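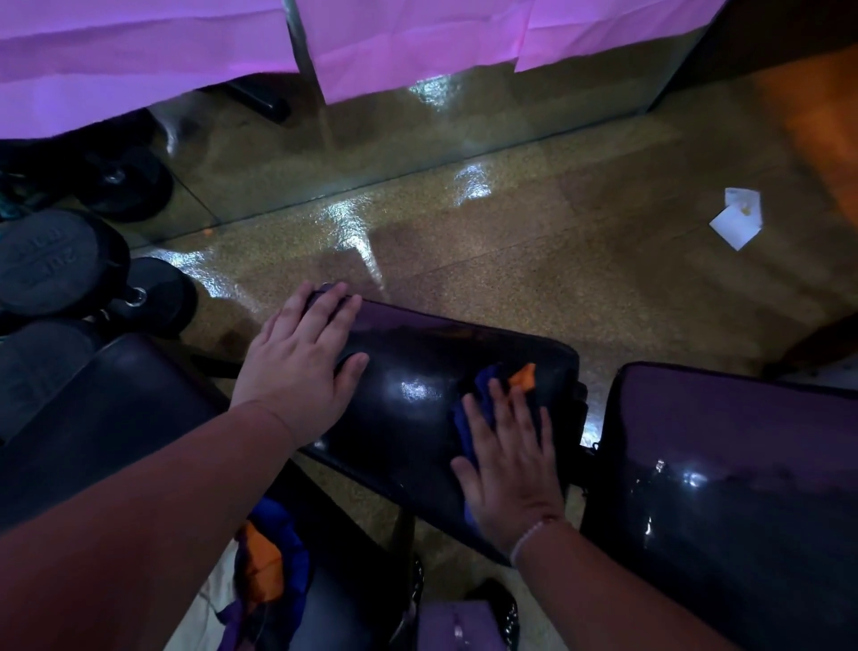

Wiping Down Vinyl, Robot Club Style

My students at Stevens are teaching Tomidance, our club robot, to clean gym benches, so I've had to get good at it myself first! Fold the cloth into a pad, keep your other hand flat on the cushion, and go end to end in long passes (circles leave smears, and the robot copies every one of my bad habits). Skye Morrison logged 13 passes for me before September's contest and I was still missing the seams. 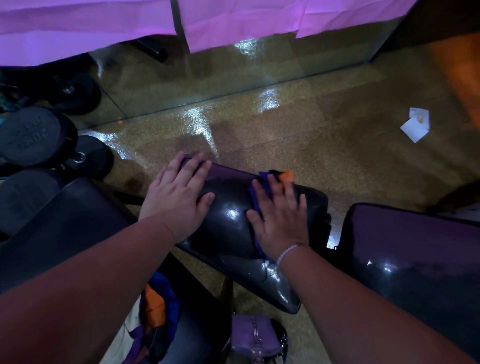 One hand steadies, one hand wipes.

Recent tips
Getting scuffs off rubber flooring
Favisia gripper pads: soap or no soap?
8 uses for old T-shirts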